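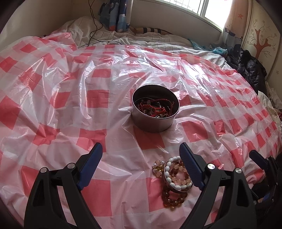

Slide 4. Bracelets and open tin on a checkered plastic sheet.

Talks > Foltcombe > Speaker notes

Good afternoon. My name is Wilma De Smet, and I speak for the Van Damme lending collection.

Please lay out beaded pieces separately from braided cord -- knotted cord catches on beads. The red cords remain in the tin until the beads have been entered in the register, which now holds over 290 items.

Pause. Invite questions on storage.

3 comments | 12 shares
Contact | Back to top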